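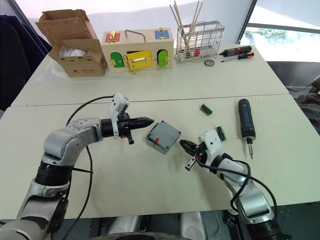 The Gumalano Plosis is a wired scoring console for basketball, sold with a pair of shot clock displays and a main board that hangs from a wall or stands on a tripod. I ran it for 27 games at high school and club level, mostly in gyms that had no working shot clock of their own. It is built to sit flat on a scorer's table, and the first thing to settle is where on the table it goes. Most of the gyms I work in don't have a proper scorer's bench. They push two white tables together, and there is a seam where the tops meet. The Plosis has four small rubber feet, and if one of them lands on a seam the console rocks each time the horn key is pressed. Move it fully onto one table and the rocking stops. Larger feet would have prevented this.

What comes in the box

Console, main board, two shot clock displays, power supplies for each, a reel of data cable, a hand switch for the shot clock operator, and a printed manual. The hand switch is a separate unit on its own lead. There is no carrying case. The main board ships in molded foam that can be reused for transport until the corners start to crumble, and mine did that early.

Keys and layout

The console uses mechanical keys under a soft cover. Travel is short and the click is easy to feel, so you can keep your eyes on the floor. Home scoring is on the left, visitor scoring on the right, with fouls and timeouts below. Each side has a plus one, plus two and plus three key, and a single minus one for corrections. To take back a three that should have been a two, you press minus one once. To take back a three credited to the wrong team, you press it three times on one side and plus three on the other. The main board shows every step of this, so coaches see the score count down and will look over at you. A hold function that freezes the board during a correction would be useful. The older Salar unit I used before had one.

The clock start and stop key is large, green, and set apart from everything else. I never hit it by mistake. The possession arrow key is next to the visitor foul key, and I hit that by mistake often enough to put a piece of tape over it and peel the tape back when I need it.

Game clock

Timing is accurate. Against a handheld stopwatch over a full quarter with no stoppages I could not find a difference larger than my own reaction time. Tenths show in the last minute of each period. The horn sounds at zero without lag, and the red light on the shot clock displays comes on with it.

Clock correction is less good. You have to stop the clock, hold the set key for two seconds, move through minutes, seconds and tenths, and press set again. After a late whistle in the fourth quarter, with an official standing over you waiting for 1.4 on the board, that is slow. Rafail Tsakiris, who officiated several of the games, asked me more than once whether the thing was stuck. It was waiting for the hold.

Shot clock

The full reset and short reset are both programmable, which matters if you work under more than one set of rules. I set full to 24 and short to 14 for club games and changed full to 35 for high school. The settings survive a power cycle. You can save 2 profiles, named A and B, and the name can't be changed.

The hand switch has a thumb button for reset and a sliding switch for run and stop. A short press gives the full reset and a long press gives the short one. I would have it the other way around. An offensive rebound happens quickly, the short reset is needed at once, and a long press costs half a second that the offense keeps. Smaranda Dobre ran the hand switch for most of the season and got used to it after a few games. A substitute operator will not.

When the game clock drops below the shot clock, the displays can go blank or keep counting. The default is to keep counting, and this has to be changed in the menu before the first game. The manual puts the setting under "Display" and the console puts it under "Period."

Visibility

The main board is readable from the far corner of a full-size floor. The digits are red for score and amber for time. In a gym with high windows and afternoon sun, the amber washes out well before the red does. There are three brightness levels and I left it on the highest. The shot clock displays are bright enough in any light, with a viewing angle wide enough for a player at the baseline corner.

Cabling

All of it is wired, and I consider that a point in its favor. I have lost a wireless board in the middle of a possession and would take tape on the floor over that. The connectors lock with a quarter turn. The supplied cable reaches from midcourt to both baskets if you follow the sideline, with little left over. In a gym where the outlets are on the wrong wall you will need a longer power lead, which is not included.

Durability

Gumalano rates the hand switch lead for 1,000 bends at the strain relief. I did not count bends. The sleeve began to pull away from the housing in January, and Liviu Ardeleanu closed it with heat shrink. It has held. The console took one fall from table height onto hardwood and came away with a scuffed corner. One key on the visitor side now clicks more softly than the others but registers every press.

Support

I wrote to the company twice. The first reply, on the possession arrow, said the layout was fixed. The second, on the blank display setting, came with a corrected page for the manual.

Who should buy it

A school or club that plays in more than one gym and needs a shot clock it can set up and take down. For a permanent installation, the Pană board is brighter and its correction menu is faster, but it has to be bolted to a wall. If you only need score and time, the Plosis is more equipment than the job calls for.

Good: clock accuracy, locking connectors, key feel, programmable resets.

Bad: small feet, slow clock correction, press lengths on the hand switch, no case.

Firmware was the version shipped with the unit. Review posted December 13, 2020, and covers games through the end of last season.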